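Baltton for a day trip, worth it?

marfield, 22 August 2020
We have one spare day and are staying in Rizzi. Is Baltton worth the trip, or is it just the harbour? I've read the old town is only a couple of streets.

tidewrack
Worth it. Park by the church and walk down to the old customs house. The museum has 2 floors and the tower has 166 steps. Bus 208 goes from Rizzi if you don't want to drive.

oldpostroad
I'd disagree. We went in May and had seen everything by lunch. Dareo is bigger and has a proper market square.

tidewrack
Dareo is all car parks now. The square is nice, the rest isn't.

pennyloaf
Bus 208 doesn't stop at the church any more, get off at the mill. Last one back is just after 4. The bakery by the mill does a good plum cake.
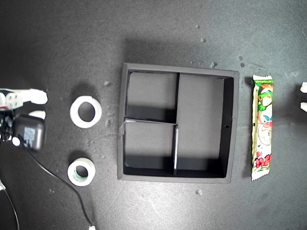

White gripper with its black cable, on a dark grey surface

oldpostroad
Four is very early for a last bus. Another reason to pick Dareo.

marfield
Thanks all. We'll drive to Baltton in the morning and see if there's time for Dareo after. Does the tower need booking?

tidewrack
No, pay at the door. Cash only when I went.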